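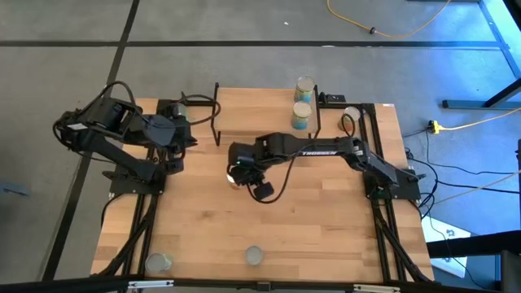 MODULE 4 | DEMONSTRATION COLLECTION

Notes prepared by Eduardo Gouveia for the Hodenside practical stream. Read before the Friday session.

4.1 Task definition

The practical uses a two-arm tabletop cell and a can-shelving task. Cans start at scattered positions on the table; the goal state has every can upright on the raised shelf at the back. A demonstration is one complete transfer of one can: approach, grasp, lift, place, release, retreat. Each transfer is stored as a separate episode, even where several are performed in one sitting.

Both arms are recorded for the full length of the episode. An idle arm still contributes joint positions to the action vector, and a policy trained on the pair will learn the idle posture along with the motion. Park the idle arm folded at its own side of the table and leave it there until the episode is closed.

4.2 Start states

Coverage of start states matters more than raw episode count. In the Ledov set, 170 episodes were collected with the cans in nearly the same places, and the resulting policy failed on most placements outside that region. The later Calado set used fewer episodes per position and generalised better across the table.

Vary the following between episodes:

- can position, including the front corners and the strips beside the rails
- which cans are already on the shelf
- spacing between neighbouring cans
- which arm performs the transfer

Some placements leave a can partly hidden behind an arm in the fixed overhead or side view. Keep these. The wrist camera normally recovers the target during the approach, and the policy needs examples in which one view is poor and the other is adequate.

4.3 Operator technique

Come down on the can from above with the gripper vertical. Pause briefly before closing, but not for longer than a second - long pauses produce runs of near-identical frames with no action, and the policy tends to stall at the same point. Do not correct a bad grasp by pushing the can against a rail. Open, lift clear and approach again.

Check cable slack at the wrist before the first episode of each block. The loops must clear standing cans through the whole reach.

4.4 Labelling and rejection

Episodes are logged in Plivaren under one of three labels: success, recovered or failed. Recovered episodes contain at least one re-grasp and are kept for training. Failed episodes are kept on disk but excluded by default. Reject an episode outright if an arm faults, a camera stream drops or a person reaches over the table during recording.

Each pair of students is to submit 18 accepted episodes by the end of November. The pooled target for the stream is 2000.

This site uses cookies to remember your preferences and analyse traffic. Accept all | Manage settings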